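Wicker storage basket

A wicker storage basket is an open container woven from plant stems, split cane or synthetic strands and used in the home to hold loose items. It differs from a carrying basket in having low, even sides and a flat base, and often no handle over the top. Rectangular forms are the most common because they fit shelves, cabinets and tabletops with little wasted space.

Materials

The word wicker refers to the way a piece is woven and can be applied to any material worked in this manner. Willow, rattan, reed and seagrass are the usual natural choices. Willow is cut in long rods and soaked before weaving. Rattan is stronger and takes a bend well, and its outer skin is often peeled off and sold separately as cane.

Synthetic strands are made from extruded plastic, either round or flat. Flat strands give a smoother surface and catch the light more than round ones. They are usually colored through, so a scratch doesn't show a different shade underneath. Dark brown, black, gray and cream are common colors. Synthetic baskets can be washed with soap and water and do not need to be kept away from damp, but they may turn brittle after long exposure to strong sun.

Construction

Most rectangular baskets are built over a frame of metal wire or stiff rod. The base is worked first, and the uprights, called stakes, are then turned up to form the sides. Strands passed in and out between the stakes are called weavers. In a plain basketweave, flat strands of equal width cross over and under one another, leaving few gaps. In a twill weave each strand passes over two or more others, which produces a slanted pattern.

The rim, or border, takes most of the wear. On natural baskets the ends of the stakes are folded down and tucked behind one another. On synthetic ones a strand is more often wrapped around the top wire and fixed in place. A loose border is the most frequent fault in an old basket - once it opens, the weave below it begins to slip.

Use

Baskets of this type are used for towels, magazines, bread, craft supplies and children's toys. A wide, shallow basket suits small toys such as blocks and cubes, which can be seen and reached without tipping everything out. A tight weave also keeps small pieces from working through the sides. Deep baskets are better for soft or bulky things, including blankets and stuffed animals.
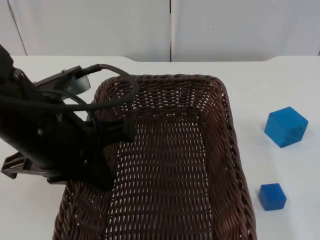 Évan Cordier disagrees on the matter of depth, and wrote in a reader's note of 5/9/20 that a deep basket is fine for blocks if only one size goes in it. Mixed sizes are the trouble, in his view, as the little ones sink to the bottom and the big ones sit on top of them. His own preference is to sort by size and give each its own basket.

Liners are sometimes added to natural wicker, where broken ends can snag cloth. They are generally cotton, with a folded edge that ties or slips over the rim. A liner is seldom needed in a synthetic basket but makes it easier to lift out crumbs and dust.

Care and repair

Dust is removed with a soft brush or the brush head of a vacuum cleaner, working along the strands. Natural wicker may be wiped with a damp cloth and should dry fully before it is filled again. Very dry rooms cause willow and reed to crack - a light misting of water now and then helps keep them flexible.

A single broken weaver can be replaced by laying in a new length that overlaps the old one by several stakes on each side. Broken stakes are harder to mend, and on inexpensive baskets the work is rarely done.

See also: Cane (material), Rattan, Storage box, Toy chest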